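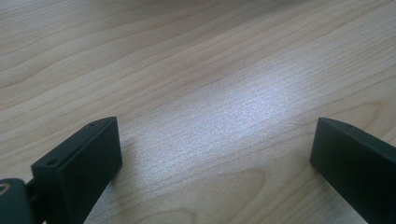 What is a loan transfer in professional football, and who pays the player?

A loan transfer is a temporary move in which a player joins a second club for a fixed period while remaining under contract with the first. The two clubs decide between them who pays the wages, and the split is written into the loan agreement.

Unit 2: Loan Agreements and Squad Planning

Course reader for the module in club administration. Prepared by Ditte Kjærgaard. Students should read this handout before the Thursday seminar.

1. Terms used in this unit

Parent club: the club that holds the player's registration before the loan and to which the player returns.

Host club: the club for which the player appears during the loan.

Loan fee: a sum paid by the host club for the use of the player. It is separate from wages and is sometimes waived.

Recall clause: a provision allowing the parent club to end the loan early, usually within a stated window.

Option to buy: a right, held by the host club, to make the move permanent at a price fixed in advance. An obligation to buy differs in that the host club must complete the purchase once certain conditions are met.

2. Why clubs lend players

Parent clubs most often lend younger players who need regular matches at senior level. Others are lent to reduce the wage bill, or to keep a player fit and visible before a sale. Host clubs use loans to cover injuries and to fill a position they cannot afford to fill permanently. A loan made for one purpose may end up serving another, and the file should record the purpose agreed at the outset.

3. Case for discussion: Nurnport and Bonosberg

Nurnport, the parent club, lent the midfielder Sezer to Bonosberg for a full season. Bonosberg agreed to pay 40 percent of his wages and no loan fee. The agreement contained a recall clause but set no minimum number of appearances.

By December, Sezer had played 1,044 minutes in the league, most of them in the first part of the season. A new head coach then changed the formation, and he was named as a substitute in the next two matches. Nurnport asked for a meeting. Bonosberg took the view that selection was a matter for the coach alone -- a position the written agreement supported.

Nurnport did not use the recall clause. Its own squad was full in that position, and a returning player would have had little prospect of selection. The clubs agreed instead on a monthly report covering training load, fitness and match time.

4. Points to note

An appearance clause usually works through money. The host club pays a larger share of the wages if the player is left out, and a smaller share if he plays regularly. Such clauses should state whether time lost to injury or suspension is counted.

A host club may be barred from fielding a loaned player against the parent club. Students should check the competition rules before assuming that the agreement settles the point.

5. Preparation for the seminar

Draft an appearance clause that Nurnport could have proposed, in no more than 40 words. Be ready to explain how Bonosberg would have been likely to respond. Students who took the Genbridge case in Unit 1 may refer to it, but the draft should stand on its own.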